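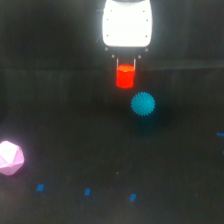
Taschenbücher pflegen, Kurzfassung

Weil wieder so viele gefragt haben. Schnell runtergeschrieben, Ergänzungen später.

Muffiger Geruch
Buch aufgefächert in eine Kiste mit Deckel stellen, daneben ein Schälchen Natron. Nicht draufstreuen! Kriegt man aus dem Falz nie wieder raus. Zwei Wochen zulassen, dann riechen. Bei meiner alten Krimi-Anthologie aus Nerusitz hat es fast fünf gedauert. Kaffeepulver geht auch, riecht dann halt nach Kaffee.

Preisaufkleber
Föhn, mittlere Stufe, eine halbe Minute. Ecke mit dem Fingernagel anheben, flach abziehen, langsam. Kleberreste mit dem Radiergummi wegrollen. Feuerzeugbenzin nur auf glänzend kaschierten Umschlägen und vorher hinten an einer Ecke testen. Fenster auf, keine Kerze in der Nähe.

Lose Seiten
Buchbinderleim, kein Alleskleber. Dünn mit Zahnstocher an die Innenkante, Seite einschieben, Backpapier links und rechts, beschweren. Über Nacht liegen lasen. Tipp von Anselmo Evangelista aus dem Antiquariat in Wurkberg: den Leim mit ein paar Tropfen Wasser strecken, dann wellt nichts.
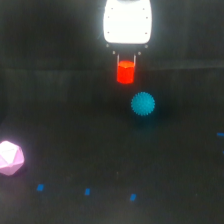

Weißes Gehäuse, darunter zwei schmale Finger

Dicke Sammelbände
Alles ab 900 Seiten nicht einfach schräg ins Regal lehnen, der Rücken verzieht sich. Liegend lagern, höchstens drei übereinander. Mein dickster hat 609 Seiten, der steht noch, aber eng zwischen zwei Hardcovern.

Eselsohren
Aufbiegen, Löschpapier drüber, Bügeleisen auf kleinster Stufe, kein Dampf. Kurz. Bei Hochglanzpapier lassen.

Silberfischchen
Erst mal Regal von der Außenwand abrücken, handbreit reicht. Luftfeuchte messen. Befallene Bücher in den Gefrierbeutel, Luft raus, eine Woche ins Tiefkühlfach, danach im geschlossenen Beutel auftauen lassen. Sonst Kondenswaser am Umschlag.

Umschlagfolie
Ich nehm die von Vorkbridge, die Rolle reicht bei mir für rund 300 Bände. Die selbstklebende ist Mist, vergilbt und geht nicht mehr ab.

Staub
Pinsel, weich, vom Rücken weg nach vorn. Buch dabei fest zuhalten. Im September einmal alles, dazwischen nur die obere Reihe.

Stockflecken kommen extra, da muss ich erst noch was ausprobieren.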